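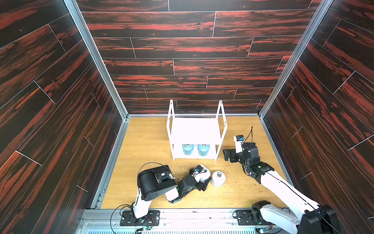
"경로를 새로 계산하는 것보다 계산을 언제 멈출지 정하는 일이 더 어려웠습니다"
Oltcombe 연구소 조작소프트웨어실 책임자 인터뷰

2026년 4월 19일

Oltcombe 연구소는 양팔 로봇의 정리 작업을 위한 소프트웨어 Plivus의 두 번째 판을 다음 달 협력 기관에 배포할 예정이다. Plivus는 인식, 계획, 제어의 세 모듈로 구성되며, 선반과 바닥에 놓인 용기를 집어 지정된 자리로 옮기는 작업을 주요 평가 과제로 삼고 있다. 본지는 배포를 앞두고 개발을 총괄하는 조작소프트웨어실 책임자를 만나 설계 방향과 남은 과제를 들었다.

책임자는 첫 번째 판의 가장 큰 한계로 두 팔의 계획이 분리되어 있던 점을 꼽았다. "왼팔과 오른팔이 각자 경로를 구하고, 충돌이 예상되면 한쪽이 기다리는 방식이었습니다. 안전에는 문제가 없었지만 두 팔이 서로 양보하다가 함께 멈추는 경우가 있었습니다. 작업 공간이 좁을수록 이런 현상이 자주 나타났습니다."

새 판에서는 두 팔의 관절을 하나의 상태로 묶어 계획한다. 계산량이 늘어나는 문제는 계획 주기를 나누어 해결하였다. 공통 계획기가 전체 경로의 윤곽을 정하고, 팔마다 배정된 하위 제어기가 세부 동작을 보정한다. 공통 계획기는 초당 2회, 영상에 기반한 보정은 초당 16회 수행된다. 책임자는 "두 주기를 같게 맞추려는 시도를 오래 했으나 얻은 것이 많지 않았다"며 "주기를 분리한 뒤에 코드도 읽기 쉬워졌다"고 설명하였다.

인식 모듈의 개편도 이번 판의 주요 변경 사항이다. Plivus는 작업 공간 전체를 보는 고정 카메라와 손목에 장착된 카메라의 영상을 함께 사용한다. 고정 카메라는 물체의 대략적인 위치를 구하는 데 쓰이고, 손목 카메라는 접근 단계에서 그 추정값을 바로잡는다. 두 영상의 정합은 연구소가 별도로 관리하는 보정 도구 Tapsell이 담당한다.

"유약을 바른 용기는 표면의 반사 때문에 윤곽이 흔들립니다. 뚜껑에 달린 고리도 까다롭습니다. 고리가 서 있는지 누워 있는지에 따라 높이 추정이 달라지기 때문입니다. 지금은 고리와 몸체를 따로 분할하고, 파지 위치는 몸체에서만 구하도록 하였습니다."

선반 역시 간단한 대상이 아니라고 책임자는 덧붙였다. 가는 기둥은 거리 영상에서 누락되기 쉽고, 손목 카메라가 가까이 다가가면 화면을 가로지르는 흐린 막대로 나타난다. 개발진은 선반의 형상을 미리 등록해 두고, 영상에서 판의 모서리를 찾아 등록된 형상을 맞추는 방식을 택하였다. 바닥에 흩어진 작은 조각들은 크기 기준으로 걸러 내어 장애물 지도에서 제외한다.

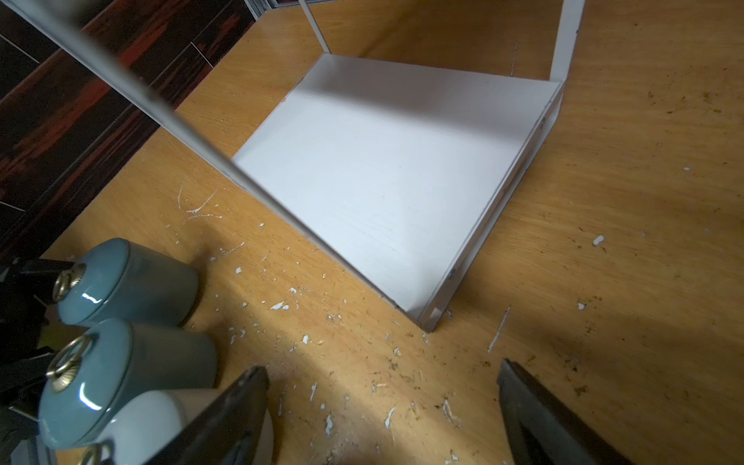
기록과 재현을 위한 도구

개발 과정에서 가장 많은 시간이 투입된 부분을 묻자 책임자는 계획 알고리즘 대신 기록 도구를 언급하였다. Barovex로 불리는 이 도구는 영상, 관절 상태, 계획기의 중간 결과를 하나의 시간축에 저장하고, 저장된 구간을 다시 계획기에 입력할 수 있게 한다.

"초기에는 실패가 발생하면 그 자리에서 같은 배치를 다시 만들어 시험하였습니다. 용기의 방향이 조금만 달라져도 결과가 바뀌므로 원인을 특정하기가 어려웠습니다. Barovex를 도입한 이후에는 실패 직전의 상태를 불러와 매개변수만 바꾸어 비교합니다."

연구소는 이렇게 수집한 기록 가운데 88건을 회귀 시험 묶음으로 지정하였다. 소스 코드가 변경되면 전체 묶음이 자동으로 실행되며, 한 건이라도 이전 판보다 충돌 여유가 줄어들면 병합이 보류된다. 기준이 지나치게 엄격하다는 내부 의견도 있었다. 이에 대해 책임자는 "보류된 변경을 검토하는 절차가 부담스러운 것은 사실이며, 허용 폭을 두는 방안을 논의하고 있다"고 답하였다.

파지 판단의 기준

용기를 집기 직전의 판단은 별도의 상태 기계로 관리된다. 손가락 사이에 용기의 몸체가 들어왔는지, 손가락 끝과 선반 면 사이에 여유가 있는지, 옆에 놓인 물체와 간섭이 없는지를 차례로 확인하고 모두 충족될 때 그리퍼를 닫는다. 조건이 충족되지 않으면 팔을 뒤로 물린 뒤 접근을 반복하며, 재시도는 3회로 제한된다.

"재시도 횟수를 늘리면 성공률은 조금 올라갑니다. 그러나 같은 자세에서 반복되는 실패는 대부분 인식 오차에서 비롯되므로, 일정 횟수가 지나면 고정 카메라의 추정부터 다시 시작하는 편이 낫다고 판단하였습니다. 경로를 새로 계산하는 것보다 계산을 언제 멈출지 정하는 일이 더 어려웠습니다."
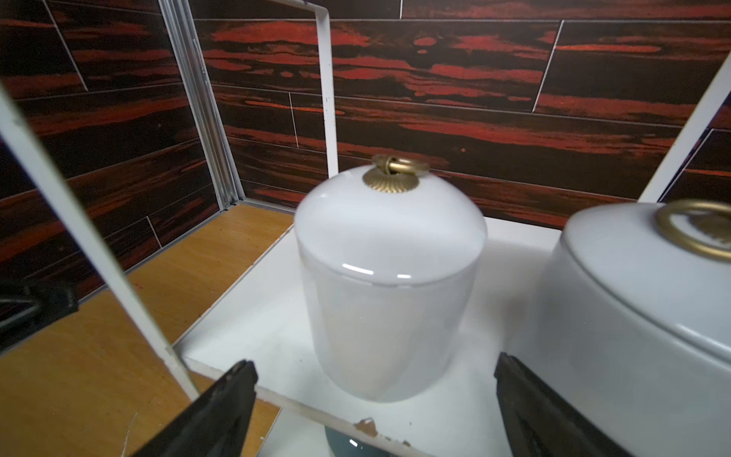 손목 카메라로 본 선반 위의 도자기 용기와 그리퍼의 두 손가락

남은 과제로는 용기가 서로 맞닿아 있는 배치가 거론되었다. 현재의 Plivus는 손가락이 들어갈 틈이 없으면 해당 용기를 후순위로 미루고, 남은 용기가 모두 같은 상태이면 작업자에게 확인을 요청한다. 연구소는 한 팔로 용기를 살짝 밀어 틈을 만들고 다른 팔로 집는 동작을 시험 중이나, 이번 배포에는 포함하지 않기로 하였다.

배포본에는 계획 모듈과 Tapsell의 실행 파일, 회귀 시험 묶음의 일부가 포함된다. Barovex의 공개 범위는 5월 중 협력 기관과의 협의를 거쳐 확정될 예정이다. 책임자는 "외부 기관의 장비에서는 카메라 위치와 관절 구성이 모두 다를 것이므로, 보정 절차에 관한 의견을 우선적으로 받고자 한다"고 밝혔다.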